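The Green Shirt

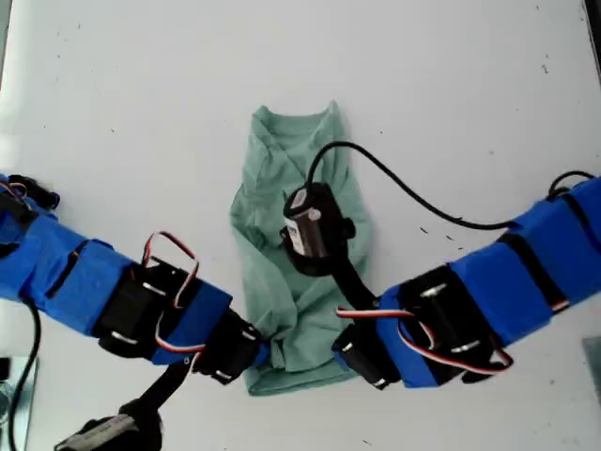

I had given myself until the end of the break to teach Romby to fold, and by January 3, 2020 I had a robot with two arms, a name off a box of Irnus crackers, and a kitchen that smelled like the inside of a radio. I'd picked the mint-green t-shirt because it was the softest one I owned and I figured soft meant easy (it does not, soft is the worst). So there it lay in the middle of the white table, bunched into a sort of lumpy rectangle with the wrinkles running slantwise across it, and the two blue-taped arms leaning in from either side like a couple of aunts over a crib. I sat across from them with my cold toast and typed the command for try number 226.

I should say I'm not an engineer. I fix vending machines for Rornmont, which means I know a lot about motors that go around and get stuck, and not very much about motors that are supposed to be gentle. The arms came out of a workshop sale in June. There were no instructions. The blue tape was my idea, the good stretchy kind, because the arms had been rattling and I couldn't find the right screws, and then I liked how it looked and kept going until I ran out of roll.

"Okay, Romby," I said. "Nice and slow."

The left one twitched. The right one thought about it. Then both of them went for the same bit of hem, bonked knuckles, and backed off.

I laughed so hard I had to put the toast down! It was exactly what my sister and I used to do with bedsheets. Our mother would hand us each two corners and we'd march toward each other down the hallway and somebody always grabbed the wrong side, so we'd end up with a twist in the middle and each blame the other one. She never helped. She'd stand there with her arms crossed and say "again," and off we'd march.

I hadn't thought about that hallway in years. My sister and I weren't speaking just then, for a reason so dumb I won't go into it (a casserole dish, and something I said about a casserole dish).

Anyway. I went back into the code. There was a line in there that told both arms to start together, and I'd been proud of that line, it had taken me most of a night. I looked at it for a while. Then I put in a pause so the left arm would wait for the right one. Three seconds. It felt like too much, like leaving a gap in a conversation, but I left it.

Upstairs, the Vukčević kids were running laps again, and every time they passed over the kitchen the lamp buzzed. I waited for a quiet patch, smoothed the shirt out by hand and started over.

The right arm came down first. It took hold of the cloth, a pinch really, and lifted it maybe the height of a coffee mug. And the left arm waited. I could hear it humming, holding itself still, and I swear I was holding my breath right along with it. Then over it came and took the other corner, and the two of them carried that hem up toward the collar, wobbling the whole way, and let go.

It was a terrible fold. One side hung out a good five inches and the sleeve was sticking up like a kid with the answer. If you saw it in a store you'd think somebody had been in a fight on the display. I walked around the table and looked at it from every side anyway, and then I looked at it some more.

I ran it again, and the next one was worse. The one after that, the left arm got hold of the right arm's wire and I had to dive for the switch. That took me past midnight with a flashlight in my teeth, threading the thing back where it belonged and saying words I hoped weren't carrying upstairs.

But I had the one fold. I'd left my phone propped against the sugar jar the whole evening, so I had it on video too, eighteen seconds, with the lamp buzzing and me going "oh, oh, oh" in the background like somebody watching a cake come out of the oven.

I sent it to my sister. No message with it, I couldn't think of one.

I washed my plate and put the tape away and had one arm in my coat to take out the trash when the phone went off on the counter.

"Again," it said.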